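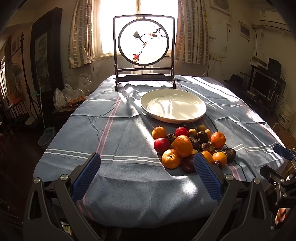

27/06/2019

Comach has started collecting fruit-handling examples in private homes, the company said this week. Until May, all of its recordings came from a single test bench at its Barnanari workshop.

The examples will be used to train a learning system that picks up mixed fruit and sorts it onto plates and into bins. People do the work by hand, using a gripper tool with two padded fingers and a camera mounted on it. Each time the tool closes on a piece of fruit, the camera records what the fingers are doing, and the recording is stored as one example.

So far 12 homes have taken part. The company said it has kept 328 examples from the first round and thrown out 148. Most of the rejected ones were dropped because the fruit left the camera's view before it was set down. Others were cut because the operator paused too long with the fingers closed, which the software tends to read as the end of a task.

A typical session uses an ordinary table and whatever cloth is already on it. The operator puts out a plate and a pile of fruit of different sizes and colors, with citrus next to darker and smaller pieces. The task is then to move the fruit to the plate one piece at a time. When the pile is gone, the fruit is heaped up again in a new order and the operator starts over.

Comach said the piles are the hard part. A single orange on a bare table is easy to grip, and the system trained on bench recordings managed that well enough in the spring. It did much worse when pieces touched each other or when one lay partly under another. Small fruit was often pushed aside by the fingers as they came down.

Light was the other problem. The Barnanari bench has lamps overhead and no windows, so the early recordings all look much the same. In a home, sunlight can fall in strips across the table and move during a session. Glossy plates throw it back at the camera. Operators have been told to leave curtains the way they find them and not to clear the rest of the room.

The gripper tools are made by Żak, a small machine shop that also supplies replacement finger pads. The pads wear down at the tips and are changed after every 2 sessions. Żak is working on a lighter version of the handle after operators reported sore wrists.

Lakamov, a fruit packer, is paying for part of the work and plans to try the finished system on a sorting line for mixed gift boxes. Those boxes are filled by hand now. Lakamov did not say how much it is spending or how many lines could be changed over.

Operators are paid by the session, and the count of accepted examples does not affect their pay. Households can ask for their recordings to be deleted at any time before training begins.

The second round will add bowls, paper bags and softer fruit such as ripe plums. Comach is looking for more homes within driving distance of the workshop, and sign-up forms are available at the front desk in Barnanari.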